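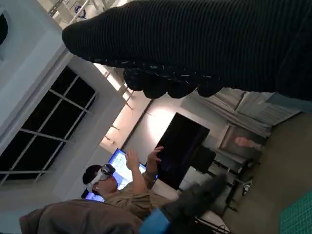

Kollár asked whether a whole afternoon in a headset would leave everyone cross-eyed and starving, and whether there'd be somewhere to put a coffee down. Fair questions! I've had both of them a lot since we started telling people about the Giklow room, so let me get into it.

Wasevach opens its new headset workroom in November, and I'm pretty chuffed with it. It's 166 square metres of desks, monitors and big black display panels, and you can book a spot by the half day. Put the headset on, keep your elbows clear of your neighbour (we're still learning that one) and get on with whatever you're building.

We had 893 people put their names down before we'd even sorted the chairs, which floored me. The first 100 bookings get their opening session free, and after that it's the normal rate.

Sessions run in short blocks with proper breaks, so your eyes get a rest. The kitchenette is through the side door, there's a shelf for mugs well away from the keyboards, and yes, the biscuits are decent. If you wear glasses, bring them along and we'll help you find a comfy fit.

Bookings open at 9 am on the Wasevach website under "Giklow room". Media are welcome to come and have a go, just let the front desk know first.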